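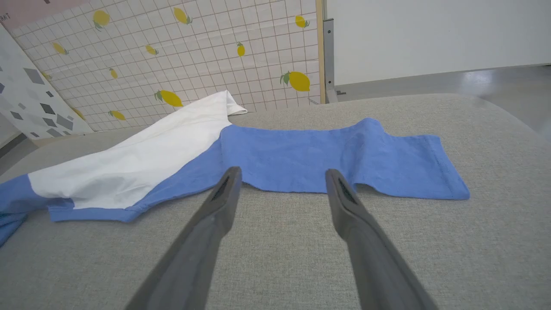 Heino Sproģis has been building a two-finger gripper for folding laundry since February, on a bench he shares with other members of the Ombridge workshop. The arm came secondhand. The fingers, the wrist camera mount and the control software are his own work. We spoke by phone and then went through his build notes together.

The project started with towels. "A towel is a rectangle, so I could write down where the corners should be and check," Sproģis says. He moved on to garments after the towel routine ran through a basket without a stop. Shirts and two-color pieces gave him the most trouble, and they are what he works on now.

The fingers are on their eighth version. The early ones were wide and flat, and they pushed the cloth ahead of them. The present pair narrows toward the tip, with a recess on the inner face. "You want to get under a hem without lifting the whole layer. A wide tip catches two layers and then the fold is wrong from the first move." He opens the fingers to 70 millimeters for the approach and closes them in two stages, first to contact and then to grip. The second stage is limited by motor current. He set the limit by hand, using a cotton sleeve and a spring scale.

Work surface material took longer to settle than he had planned. Bare board let the cloth slide whenever one finger touched it. Rubber matting held it too well, and the fingertips stalled when they ran along it. He now uses a light gray woven cover. "It has some give. If the height estimate is off by a millimeter or two, the tip presses in and nothing bends." The gray also helps the segmentation, which separates cloth from table by color and then by texture. White fabric is harder than blue. On a piece with both, the software tends to find the blue part first and treat the white part as a second object.

His fix is simple. If two regions touch along more than a set length of edge, they are joined and handled as one garment. The rule fails when two separate items lie against each other, so he puts out one item at a time.

Bunched fabric is the other problem. A sleeve lying flat gives a clear outline, and a hem with visible stitching gives a line to follow. A heap gives neither. "The camera sees a peak and the planner wants to grab the peak, which is fine for lifting and useless for folding." The current routine starts from whichever part is flattest, takes hold near a corner, and drags outward at low speed. It then looks again. He allows 8 of these drags before the program stops and waits for him.

Data collection is manual. Sproģis drives the arm with a hand controller and records the wrist camera along with joint positions and finger width. He has 603 recordings so far and trains on 500 of them, keeping the rest for testing. Backgrounds are left as they are. He tried a plain curtain behind the table for a month and found that the model did worse once the curtain came down. "It had learned the curtain. I would have to hang it in every house."

Asked about the wrist camera, he says he would mount it the same way again. The fingers take up part of the view, and he once considered masking them out. He kept them in. Their position relative to the cloth is the most useful thing the model has when the depth reading is poor, and depth is poor on anything white.

Wiring is the part he would redo. The camera cable runs outside the forearm and has been replaced twice after catching on the elbow joint. A routed channel is drawn up but not printed. He is also waiting for a stiffer wrist plate, cut by a member with access to a mill.

The finger files and the current-limit table are on the workshop's shared drive under Anevik, the name he gave the build. The training code is not there yet. "It has my paths written into it everywhere," he says. "I need to clean that up first."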